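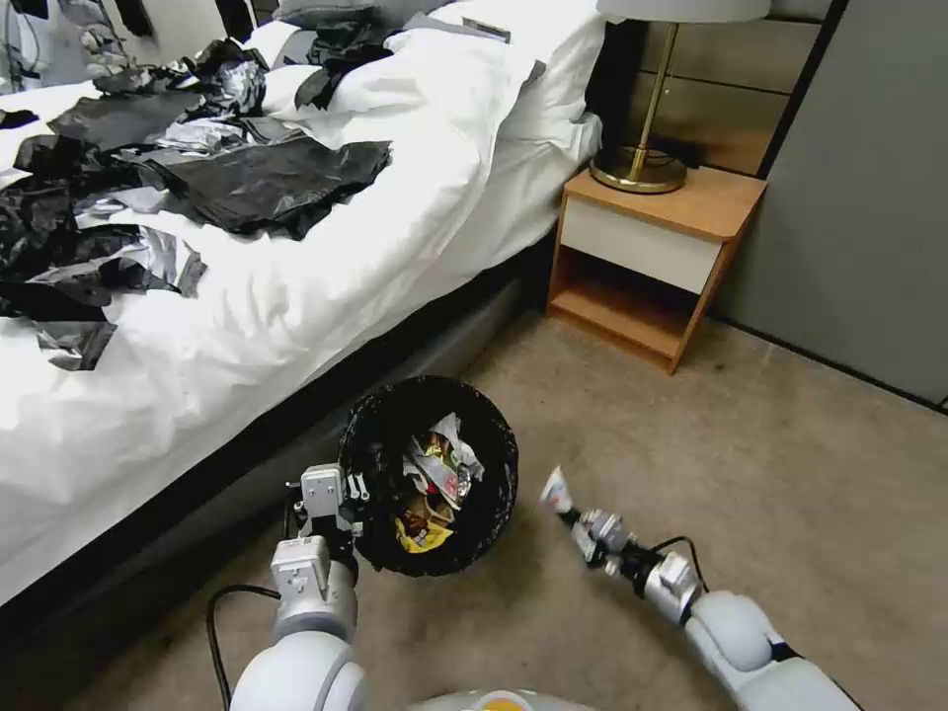
Progress report to the Mitness Fund
Project: Bedroom waste and room readiness, Plirham House
Prepared by: Catríona Ó Néill, house manager
Date: 15 April 2019
Period covered: October to end of March

Purpose of the grant

Plirham House gives short-stay rooms to country families who have someone in the regional hospital. Mitness agreed to fund the refit of the ground floor bedrooms and a new way of handling the rubbish that comes out of them. This is the second report. The first dealt mostly with the carpet and the wall panels, so those are only touched on here.

Our application named two problems. Rooms were taking too long to turn around between families, and nearly everything taken out of them was going into general waste in one bag.

Work completed

All of the ground floor bedrooms now have beige carpet, the panelled wall behind the bed and the dark grey bed base. The nightstands have been delivered and placed. They are small, with a drawer at the top and an open shelf underneath, and guests have taken to using the shelf for shoes, which we did not plan for but do not mind. Each nightstand has a brass-based lamp with a white shade.

The bed linen is white throughout. Elaine Nogueira, who runs housekeeping, asked for this at the planning stage so that covers and pillowcases can be swapped between rooms without matching sets. The dark grey pillows were a compromise. Some guests had been using white pillows as back rests when sitting up to eat, and the marks were hard to shift. A grey pillow now goes behind the white ones.

Linen is washed off site by Coşkun. The contract was renewed in October on the same terms. Two deliveries came late during the period and we used the reserve stock both times.

How rooms are being cleared

The method changed in February after Elaine and Fiachra Nic Aodha had tried a few versions of it. The old practice was to walk around with a large bag and put everything in it. Staff now work in this order:

Open the curtains and put the lamp on.
Gather loose rubbish from the floor, the drawer and the shelf.
Put any large plastic on top of the bed, away from food wrappers.
Pull the bin out from the wall to the open carpet and check what is in it.
Take clean plastic to the blue sack in the corridor.
Tip the bin into the general waste bag, then wipe it.
Strip the bed last.

Using the bed as a sorting surface was Fiachra's suggestion. There was some doubt about it, but the comforter cover is coming off for the wash in any case, and it saves bending. Large sheets of black or silver plastic are easy to see against white bedding and small torn pieces do not get lost in the carpet. The rule is that nothing with food or liquid on it goes on the bed. If the bed is not being stripped, the sorting is done on a spare sheet.

The step with the bin took longer to settle. The bins are round, black and fairly deep for their width, and staff were emptying them without looking. Phone chargers, a hearing aid case and a set of car keys all went out with the rubbish last year. Tilting the bin by the rim gives a clear view down to the bottom before it is emptied. Since the change we have had one item go missing, a child's sock, and we are not certain it was in the bin at all.

What the waste consists of

Snack wrappers make up most of what is found in the bedroom bins. Families are often at the hospital through meal times and eat in the room late in the evening. The wrappers are usually foil or foil-lined and our waste contractor does not take them with soft plastics, so they remain general waste. We had hoped to find a separate collection for them. Maritza Echeverri contacted several services and none would pick up from us at our volume.

Plastic sheeting and covers are the other large part by bulk. Furnishings, pillows and spare bedding all arrive wrapped, and some families bring belongings in bags and wrapping as well. It weighs little but fills a bin at once, and in the past it was a main reason for changing bags halfway through a room. Clean sheets are now folded flat and stored in the corridor cupboard until there is enough to collect. Mixed black and silver pieces are kept together for the present. The contractor has accepted them so far but has asked for a sample to check, and we are waiting to hear back.

We weighed separated plastic for the first time this period. The total to the end of March was 67 kilograms. There is no earlier figure to compare it with, as nothing was separated before the project started. The weight includes wrapping from the furniture delivery, so the next period should be lower.

Room turnaround

The target in the application was 45 minutes for a standard bedroom with one person working. Most rooms on the ground floor are now being done inside that time. The end room is not, and will probably stay over, as it has the longer walk to the linen store and a second bed. We have carried out more than 400 room clearances since October, counting both departures and mid-stay cleans.

The main remaining delay is at the start of the job. Staff lose time going back for sacks, cloths or a clean liner. A shelf has been put up by the corridor cupboard for these and Maritza is keeping it stocked. It has helped on the days when she is in.

Two staff mentioned sore backs in January, before the new order of work. We moved the heavier strip and remake jobs earlier in the shift and asked people to work the large rooms in pairs where the roster allows. There have been no further reports. We will keep asking, as people here do not always say.

Furniture and fittings

The Drarum nightstands are holding up reasonably well. The light orange-brown timber frame wipes down easily. The cream drawer front shows finger marks and has to be done at every clean, and if we were ordering again we would consider a drawer front the same colour as the frame. One drawer runner came loose and was replaced without charge.

The lamps are steady but the shades get knocked when pillows are being stacked. Elaine has asked staff to slide the lamp to the far side of the top before making the bed. Two shades were dented and have been turned to the wall.

The comforter hangs down over the side of the bed base, which looks tidy and keeps the base clean, but it does hide anything that has rolled against the edge of the bed. Checking along that line is now part of the floor pick-up. Dust also gathers there on the carpet and the upright vacuum does not reach it well. A narrow attachment has been bought from the general housekeeping budget, outside the grant.

The grey panels that run down to the carpet have scuffed at suitcase height in two rooms. We have left this for now. Éabha Rafferty has looked at it and thinks it will come up with a light sand and touch-up, to be done together once the rooms are quieter.

Spending

Spending is within the approved budget. The one variation to report is $1755 moved from the line for corridor storage to the line for bedding. Corridor storage cost less than quoted because the existing cupboard was kept. The money went on extra white comforter covers and the grey pillows. Éabha emailed Mitness about this beforehand and approval was received by return. Invoices are attached separately.

No spending is expected on waste equipment for the remainder of the year apart from replacement liners and sacks.

Guest comments

Comment cards are left in the nightstand drawer. Most comments about the rooms are short. People like the lamp and the plain bedding. Several asked for a bigger bin, and a few asked for a lid. We tried a lidded bin in one room and it was left open most of the time, so it has been taken back to the store. A larger bin would not fit between the nightstand and the wall where most guests want it. For families staying more than a few nights we now leave a second bin by the door.

One guest wrote that she did not know whether she was expected to sort her own rubbish. She was not. We have since added a line to the welcome sheet saying that everything can go in the room bin and staff will do the rest. We considered asking guests to separate plastic and decided against it. People staying here have enough to think about.

Problems and changes to the plan

The upstairs rooms were to be started in March. This has moved to after the winter intake, when there are fewer bookings and we can close rooms in pairs. The supplier has agreed to hold the price on the nightstands. The panel installer has not yet confirmed.

The written guide for housekeeping is also late. A draft exists, but it describes the bagging method we used before February and needs to be rewritten. Fiachra is doing this with Elaine and will try it out on the next new starter before it is printed.

Next steps

Finish the housekeeping guide and send a copy to Mitness.
Get an answer from the contractor on mixed black and silver plastic.
Repair the scuffed wall panels and replace the dented shades.
Confirm installer dates for the upstairs rooms.
Weigh separated plastic monthly, with delivery wrapping recorded on its own line.

Questions about this report can be sent to Catríona Ó Néill at the house office. Éabha Rafferty can answer anything to do with invoices or the budget variation.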